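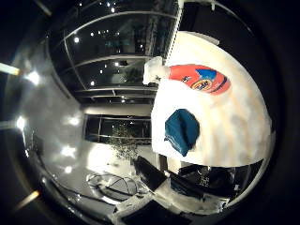

Kanside opens orders for Clikau, a wrist camera kit for robot grippers

Brabec, Wednesday, December 4, 2024 - Kanside is delighted to announce that Clikau, its camera kit for robot hands, is now open for orders. Clikau puts a small, very wide camera right at the wrist, so that the people teaching a robot to handle everyday goods can watch the job from where the gripping happens.

The kit grew out of our own work with household items. Bottles are awkward to hold and fabric never folds the same way twice, and we kept wishing for a closer look at both. A camera on a stand is handy for the big picture, but the arm often blocks its view at the very moment of contact. With Clikau the camera travels with the hand, and the round picture takes in the item, parts of the hand and a good deal of the room as well.

Each kit holds two cameras, a set of brackets, cables and a 26-page printed guide. The brackets were drawn up with Hasteck, whose workshop will also make them. We are really pleased with how they came out - light, stiff and easy to take off again for cleaning.

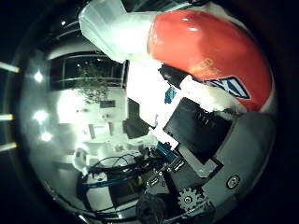 Can the kit be fitted to a gripper we already own?
Most two-finger grippers will take it, as long as there is a flat spot at the wrist for the bracket. Send us a drawing or a few measurements before you order and we will check the fit free of charge.

Recording is kept simple. The software that comes with the kit saves the view from each camera as ordinary video, with a time stamp, and leaves the picture uncropped. Teams that want a flattened view can make one afterwards, and the guide has a chapter on how to do it. Soft goods get a chapter of their own too, as they are what early users asked us about most. 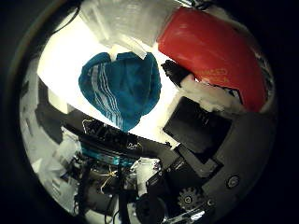 Teal knitted fabric and a large red item, with the gripper's black fingertip between them.

Clikau costs £3,000 per kit, with software updates included. Fitting help by video call comes with every order, and Kanside can send an engineer to set up larger sites.
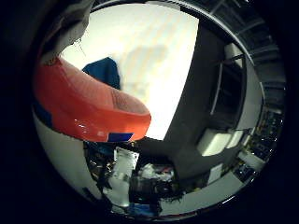 A red-orange finger reaches in from the left, with a small dark blue pad near its tip.

The first kits leave Brabec in April, in the order that bookings come in. A version with a longer cable for bigger arms is already on the bench, and we will share news of it once testing is done.

Notes to editors
Kanside designs camera and recording equipment for robot hands. Hasteck makes brackets and small machined parts. Loan kits are available for review on request from the Kanside press desk.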